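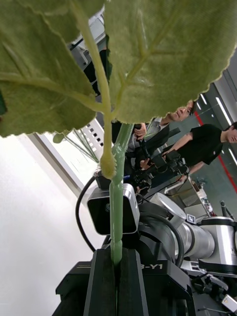
PLIVSIDE STUDENTS TAKE THEIR GREENHOUSE ROBOT TO THE KOFLER GROWING CHALLENGE

ITVILLE, July 2, 2021 — The Serkcombe Robotics Club is very happy to announce that its student team, known to everyone in town as Plivside, has been accepted into the Kofler Growing Challenge, a competition for high school and community college teams who want to teach robots to do the kind of careful plant work that people have always done by hand.

The challenge asks each team to have a robot arm pick up, turn and set down a plant by its stem, with no crushed stalks and no bent leaves. It sounds simple enough until you try it! The club began meeting on the project in December, and the students have since logged 83 practice sessions, many of them running well past the hour when their rides were supposed to show up.

Most of the practice has been done with artificial plants, which the club likes for a very plain reason: they can be picked up again and again and still be ready for the next student in line. The team has put a good deal of thought into where along a stem the gripper should close, how firmly it should hold, and how slowly the arm should travel when big floppy leaves are swaying at the top. Anyone who has carried a tall houseplant through a narrow doorway will have some feeling for the problem.

"When we started, I thought the hard part would be the programming, and it was hard, I won't pretend otherwise," said Ruoxi Fan, the student captain of Plivside. "But we spent weeks just talking about leaves. Which way do they lean, how wide are they, what happens when you turn them toward a wall. My grandmother grows orchids and I called her more than once to ask how she holds them. She was very patient with me, and then she wanted to know when the robot could come over and repot hers."

The club has 41 members this year, its largest group so far, and new students are paired with older ones from their first evening. Members take turns at the controls, at the notebook and at the bench where the parts get fixed. Families have been generous as well, sending over more soup and cornbread than any one club could be expected to finish — though the students have certainly made an effort.

Club supporters have raised some $1,000 toward travel and entry costs, mostly through a spring plant sale and a car wash that carried on cheerfully through a drizzle. Donations are still welcome and will go toward spare parts and meals on the road.

Neighbors who would like to meet the team are invited to an open practice at the Serkcombe clubroom in Itville before the students leave for the competition. There will be 2 demonstrations, one in the afternoon and one in the early evening, and the students will be glad to answer questions from visitors of any age. Children should come with an adult. Please leave your own houseplants at home, as much as the team would love to see them.

About the Serkcombe Robotics Club

The Serkcombe Robotics Club offers evening and weekend robotics classes for students in Itville and the towns nearby. No experience is needed to join, and loaner laptops are available on request. Fall sign-ups will open at the clubroom when the team returns.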